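3.2 Colour drift in low-cost matte wall paint

Nermin Sezer and Tuncay Çınar prepared the samples in October. Each card was coated with two coats of Huller white and left in the storeroom for 35 days. Half of the cards were kept in a closed drawer – the controls – and the rest hung opposite the north window.

Readings were taken at 200 lux. Shading across a pale surface was judged by eye first, then with the colour meter borrowed from Sinan Aksoy. 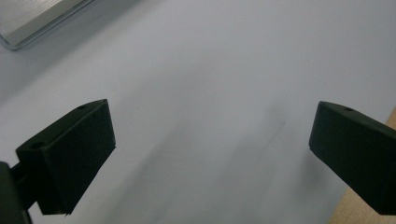 Figure 4. Pale matte surface, brighter toward the upper right and dimmer toward the lower left.

The meter stored 512 readings, of which nearly 200 came from the window group. Mean yellowing in that group was lower than in the drawer group. This agrees with the known behaviour of oil-based whites kept in the dark, but Huller is sold as water-based. The label gives no binder. We have written to the supplier and had no reply at the time of submission.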